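From: Paavo Lindqvist
To: supplies list
Date: 4 January 2018
Subject: Re: Re: rolls and baskets, storage question

Eulalia Ocampo wrote:

> The drawer at Plaltville is full again and the rolls are
> getting crushed at the ends. Before I order dividers, does
> anyone have a method that works for mixed diameters? We have
> wide ones, narrow ones and a few still in plain plastic with
> no label at all. Standing them up in a bin did not work. They
> lean, and then the bin falls over when you pull one out.
>
> Also, is the Barbosa basket deep enough, or do I need the
> taller one?

Eulalia,

Skip the dividers. A divider fixes the slot width, and your diameters vary. We lay the rolls flat and side by side in a rectangular plastic basket, all running lengthwise, one layer only. The narrow ones go between wider ones and the neighbors hold them in place.

Depth is not the problem. The short Barbosa is fine for a single layer. The taller one invites a second layer, and the second layer is what crushes the ends. Check the inside length against your longest roll before you order.

I would also take perforated sides over solid ones. Dust falls through, and you can put a cable tie through the holes to hang a tag.
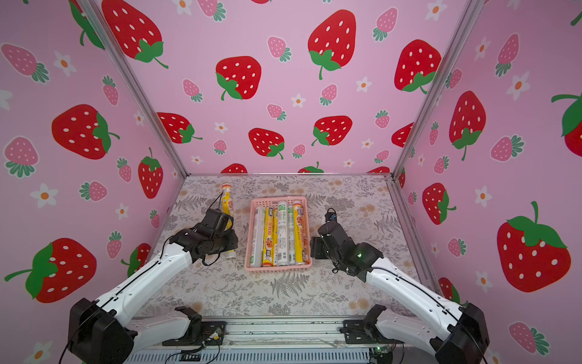

**Stores and Packing Group, Leltthorpe**

The pink basket is loaded the way I mean, with six rolls lying in it. Note the mix: a clear-wrapped one at the far left, a narrow yellow-and-blue one further in, white with a green label, orange and white at the right. Printed wrappers can be told apart from above by color, so we do not tag those. The clear-wrapped kind gets a strip of masking tape with the item number, written along the length.

On your other point — standing rolls do work, but only singly and on a flat surface. In a bin they lean, as you found.

Two details from the Vundcombe shelves:

- Load limit is 40 baskets per bay. They went over it in June and the lower shelf bowed.
- Shelf depth there is 800 mm, so baskets go in two deep. Put the slow items at the back.

The basket is item 1836 in the old catalog. I have not checked the number against the new one.

Paavo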